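# Astamgate Cell: Setup and Maintenance Notes

This repository holds the configuration, reset scripts and maintenance records for the Astamgate tabletop cell, a simulated robot workcell operated by the Zitix manipulation group. It is intended for staff who need to bring the cell up, restore it after a fault, or change its settings. Training code is kept in the Flitley repository.
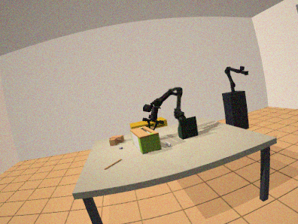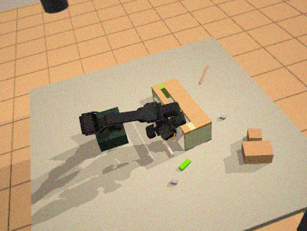
## Scope

The notes apply to the arm mounted on the table, its gripper and the objects it handles. Settings for arms on floor pedestals are stored under `config/floor/` and are maintained separately. A change to one set does not carry over to the other.

## Bringing up the cell

1. Load `astamgate_base.yaml`. Do not load an object file first.
2. Confirm that the table arm reports its home pose and that all joint velocities read zero.
3. Open and close the gripper twice with no object in reach.
4. Load the object file for the session.
5. Allow 500 physics steps for the objects to settle before sending any command.
6. Save the settled state under the session name.

If an object is still moving at the end of step 5, reload the object file. Do not raise the damping to hide the motion – this has caused grasp results that could not be repeated in other cells.

## Routine checks

The following checks are run after every 50 episodes:

- Base offset of the table arm against the stored value
- Finger joint limits, both open and closed
- Contact between the fingertips and the table surface
- Object masses against the object file

A full check is run on Saturday, when the shared queue is free. It replays 12 reference motions and compares the final joint positions with the saved record. Any mismatch is entered in `logs/faults.md` before a correction is made.

## Known faults and repairs

**Fingers pass into the container wall.** The collision mesh has usually fallen back to the coarse version. Set `mesh_level: fine` in the object file and reload.

**Arm shakes when holding a long block.** Lower the wrist gain in small steps and repeat the reference motions after each one. Grip force should be left at its default until the gain has been ruled out.

**Thin stick drops through the tabletop.** The contact margin is too small for the object. Use the margin given in `config/contacts.yaml`, and clear the cached scene before restarting.

**Base shifts after reset.** Fault 176 in the log covers this case. The mount must be fixed to the table body and not to the world origin. Files saved before September may still contain the old setting.

## Changing settings

Changes to gains, joint limits or contact values require a short entry in `CHANGELOG.md` and a full set of reference motions. Changes to lighting or surface color require the entry only.

The contact settings were adapted from the Ogunleye cell and keep the same parameter names. Units differ in one place – finger force is stored here in newtons, while the Ogunleye files use a scaled value. Convert the value before copying a file across.

Requests for access should be filed through the issue tracker with the label `cell-access`.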